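# How to sort and wash old cleaning cloths together with a sheet

I wrote this for my cousin, who moved to her first apartment in January and asked me how I keep my cloths for so long. I have used the same way for many years, with small changes. It takes one evening, and most of that time is only waiting.

## What you need

- a washing machine with a 60 °C program
- one big bowl or a clean bucket
- normal powder detergent (I buy Anghel, but any will do)
- washing soda
- a drying rack. Mine is a Drokby and it is 94 cm high, good for small balconies

## 1. Shake everything first

Take the cloths one by one, outside or over the bathtub, and shake them well. Crumbs and hair go to the filter of the machine if you skip this. I skipped it for one winter and had to open the filter 2 times.

## 2. Check for holes and stains

Open each cloth fully and hold it up to a window. A cloth with a small hole can still clean a floor, but I don't use it for glasses anymore. If the fabric is so thin that you see your fingers through it, cut it in pieces and keep it for shoes.

Spread a sheet or another light fabric on the bed or table before you start. Marks are easier to see when there is something bright next to them, and the sheet goes in the wash after, so it does not matter if it gets dusty.
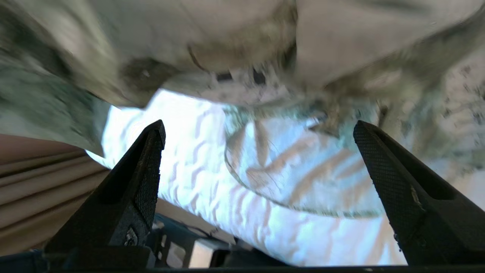 *Light grey cloth with darker patches, over the white fabric with tan and beige stripes.*

Grey cloths are the difficult ones. A gray color hides old dirt very well, so look for places that are darker than the rest or feel stiff. Put these cloths in a separate pile – they will be soaked. The others can wait for the machine.

## 3. Soak the bad pile

Fill the bowl with hot water from the tap and add 2 spoons of washing soda. Wear gloves. Push the cloths under the water with a wooden spoon and leave them for one hour. When the water becomes brown, change it and wait one more hour.

Grease from the kitchen needs something extra. Rub a little dish soap on the stain before the cloth goes in the bowl. My neighbor Vasilică Căpraru uses grated soap for this, and his cloths look better than mine, but I don't have the patience for grating.

## 4. Wash

Squeeze the cloths and put them in the machine with the dry ones. A sheet with a pattern can go in too if its label allows 60 °C. I would wash it alone the first time, to be sure that the color stays where it should.

Don't use softener. It leaves a layer on the cloth, and after this the cloth only moves the water from one place to another.

On my machine, an old Hakon, the long cotton program is the best. Fill the drum until your hand still fits on top, not more.

## 5. Dry and fold

Shake each piece again while it is wet and pull the corners straight. The sheet takes the most space, so hang it first. Mine is 220 cm long and I fold it one time over the top bar.

Fold the cloths only when they are fully dry, also in the seams. I keep the ones for glasses in the kitchen drawer and the ones for the floor in the bathroom, so they don't get mixed again.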